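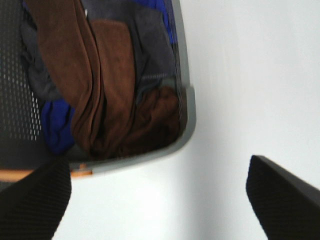
So I'd been at Studari for all of six weeks when the arm stopped listening to me, and I still tell it badly because I always start with the noise. There wasn't one. I pressed the stop button, the big red one, and the thing carried on folding.

My job was towels, mostly. I stood behind the yellow line in the Furkville unit and wrote down whatever the arm did with them. Fold 61 was fine. Fold 107 was lovely, corners and everything, and I said "good girl" out loud, which Peter Matoušek heard and never let me forget.

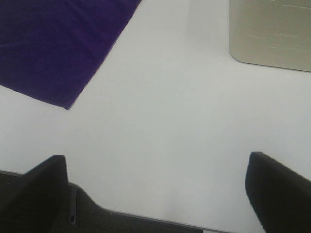

Then it started going back to the same spot on the table and closing on air. Open, across, down, shut. I gave it three goes, as the sheet said I should, and pressed stop. Across, down, shut.

"Press it again," said Peter.

"I've pressed it again."

"Press it properly!"

He came over and leaned on it with the flat of his hand – he's a big man, Peter – and the arm went by on its way to the towel as if we were a pair of coats on a hook. I remember thinking about my sleeve. I'd reached in that very morning to pull a label straight, stop button pressed, feeling ever so safe.

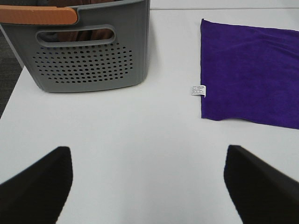 It was Audrey-Anne Gagnon who walked round to the wall and yanked the plug. The arm sagged a bit and held. Then she got down on her knees in her good trousers and followed the stop cable back with her fingers, all the way under the bench, and came up holding the end of it. It wasn't plugged into anything.

"Who moved the bench?" she said.

Well, we all had. The lot of us, back in May, before I'd even started properly, when I came in for my trial day and wanted to look keen. I'd had the corner by the wall. I could still feel the little tug as it came free, and me giving it one more shove.

I looked at Peter and Peter looked at his shoes.

"I think it was me," I said, and she handed me the torch.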